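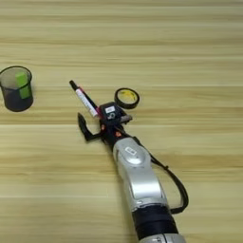 Faltville, 02/08/2025

NOTICE OF DETERMINATION
Desk Handling Rules, Section 33

The Office of Bench Standards at Faltville has completed its review of the matter known as the Adjei question. The question, as submitted, reads in full: When may the arm be said to have put the pen away?

The Office wishes to remind all stations that the rule then in force gave a simple answer. A pen was put away when it stood in the holder and the gripper had opened. The Hillus station followed this rule for 800 working days without complaint. Its arm took each marker by the barrel, cap forward, carried it over the table, lowered it into the mesh cup and let go. The log recorded a completed task. The arm then waited.

In November the station reported that the arm had begun to wait before letting go.

The delay was short at first and did not breach any limit. The marker stood in the cup, the fingers stayed closed, and the log stayed open. By the end of the month the delay had grown to two minutes. Technicians replaced the gripper cable and checked the force settings against the Prustari tables. No fault was found. The station asked whether it should record a failure. The Office replied that a failure required a dropped item, a damaged item or an injured person, and that none of these had occurred.

The station then asked whether it should record a success. The Office did not reply for some time.

An inspector was sent. The report of that visit runs to 3000 words, most of them on the condition of the table. On the last page the inspector writes that the arm was given a marker and performed the approach correctly. It held the marker upright in the cup while the lights in the hall went off on their timer. The inspector remained in the dark beside it. When the lights came back on, the fingers were open, and the inspector could not say when this had happened. The report asks that the visit be counted as a full day.

The Office has considered the report with care. It finds that the old rule spoke only of where the pen is and whether the hand is open. It said nothing of how long a hand may stay closed around a thing that is already in its place. The Office has looked for such a limit in the rules for human staff – there is none there either.

It is therefore determined as follows.

33.1 An item is put away when the arm has released it.

33.2 The arm shall be allowed the time it takes.

33.3 Staff shall not reach for the item during this time, nor speak of it as late.

33.4 The lights in the hall shall be left on.

Stations may submit comments in writing. The Hillus station has sent one already. It asks whether rule 33.2 may be applied to the inspector, who has requested a second visit. The request is under review.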